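3.2 Storage nodes and failure records

The archive at Lestcombe holds its primary copies on 41 storage nodes, all bought in the same procurement round and housed in two rooms on separate power feeds. Each object is written to both rooms before the catalog entry is committed. A scrub process reads every stored block on a rolling schedule and compares it with the checksum held in the catalog. Scrubbing is paused when client load passes a fixed limit, so the interval between two reads of the same block varies from node to node.

We collected 248 failure records from the maintenance log. A record was kept if it named the node, the bay and the time at which the drive was taken out of service. Records that named only the node were dropped. Where the log and the ticket system disagreed on the time, we used the ticket, as tickets are stamped by the server and log entries are typed by hand.

Failures were sorted into two classes. The first covers drives that stopped answering commands. The second covers drives that still answered but returned blocks whose checksums did not match. Anqi Jiang and Rehema Mussa classified the records independently and settled differences by going back to the controller output. The second class matters more for rebuild planning - a drive of this kind can still serve as a partial source, which shortens the read phase on its partner node.

Drives are held in caddies and replaced one bay at a time (Figure 2). A rebuild begins only after the new drive has passed a full surface read, and the time spent on this read is counted in the repair window used in Section 4.

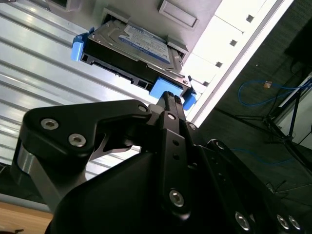

Figure 2. Hard disk drive in its caddy, partially inserted into a drive bay of a server chassis.

3.3 Repair window

We define the repair window as the time from removal of a drive to the first clean scrub of its replacement.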